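Out and about: an afternoon with the robots at Samel

I nearly didn't go, because it was chucking it down and the bus to the Samel building only runs every so often. But Marisol Baptiste had put my name on the list for the open day, so off I went with my big umbrella and a cheese roll, and I'm so glad I did!

Doors opened at 2 and they took us round in little groups. Ours had Kwok-wai Lui, who used to mend lifts and had a question for everyone, and a very patient dad with two boys who wanted to press things (they weren't allowed). Su-chen Fung showed us the first room, all screens and coffee cups, where the Nulov team works out what the arms should do next. I'll admit a fair bit of that went over my head, though she was lovely about it and drew me a diagram on the back of my leaflet.

Then through to the workshop, which is what I'd come for. Yen-ting Lu was looking after the picking bench and let us stand closer than I'd expected, behind a strip of tape on the carpet. She says picking one thing out of a jumble is still hard work for a robot, and that shiny things are a real pain.
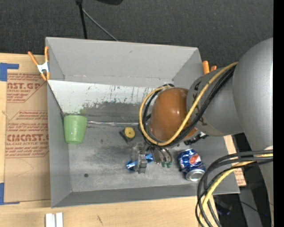 Yen-ting's job is choosing what goes in for the arm to find, and she told us she raids her own kitchen drawers for it. I loved how ordinary it all was. A light green cup, a little tape measure with a yellow face, a Pepsi can on its side, and that great big arm with its orange-brown joint reaching down among them. Even the bin has a couple of orange-handled clamps on its rim, just like the ones in my shed.

Tea was at 4, with very good ginger cake. If you fancy the next one, have a word with Marisol and she'll add you to the list. Take a coat, the workshop is freezing.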